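The Good Cardigan

By the time the ferry came round the point, Ayten Yaman had changed her mind about the cardigan twice, and she was now sitting on the bench outside the ticket office with the blue one on her lap and the grey one on her back, wishing she had brought neither. It was warmer than they'd said on the radio. It was always warmer than they said on the radio, or else it was colder, and she had long ago stopped holding it against them.

She had not seen Nazma Munasinghe for eleven winters. They had written, of course, first proper letters and then cards and then (when Nazma's hands got bad) those little recorded messages that came through on the telephone and had to be played with the kettle off. But a voice isn't a person coming down a gangway with a suitcase, and Ayten found that her stomach was behaving as it had before school concerts.

"You'll be right," said Mikel from the ticket window, who had not been asked.

"I am right," said Ayten. "I'm only sitting."

The two of them had met at the cannery when they were girls, on the labelling line, where you stood so close to your neighbour that you either became friends or learned to hate the sound of her breathing. Nazma sang. She sang all through the shift, the same 3 songs, and she got the words wrong in every one of them, and when Ayten finally corrected her she laughed so hard that a whole tray of apricots went out into the world labelled as plums. Old Veloso, the foreman, docked them both an afternoon's pay. They spent the afternoon he'd docked them eating chips on the sea wall, and considered it a bargain.

Then there were husbands, and babies, and Nazma's family moved to Kotar for the work, and the years went the way they go — you look up from peeling a potato and your son has a beard.

The ferry bumped against the tyres. A man got off with a bicycle, then a woman with a great many children, then a long gap in which Ayten stood up, sat down, and stood up again with the wrong cardigan in her hand.

And there was Nazma, smaller, with a stick, and with her hair gone completely white, and she was singing.

"Those aren't the words," Ayten called out.

"They are where I come from," said Nazma.

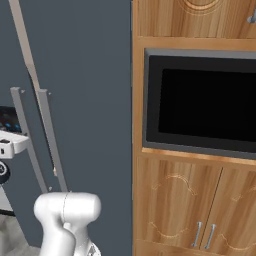

They took the bus home, because Nazma wanted to see everything, and she had something to say about all of it. The cannery was flats now. The sea wall had been mended in a colour she didn't care for. The chip shop was still the chip shop, thank goodness, and they got down one stop early and bought 2 serves with too much vinegar, and ate them out of the paper, walking slowly on account of the stick.

"I brought you something," Nazma said at the gate. She had to put the suitcase down on the path to get at it, and half her nightclothes came out first, and a jar of pickle wrapped in a sock. Under all that was a tin with no label on it whatever.

"Is it apricots or plums?" said Ayten.

"I've no idea, love," said Nazma. "I've been carrying it since Kotar and I've never once been game to shake it."

Ayten picked the nightclothes up off the path and put the blue cardigan round her friend's shoulders, although it was far too warm for it, and went ahead to find the key.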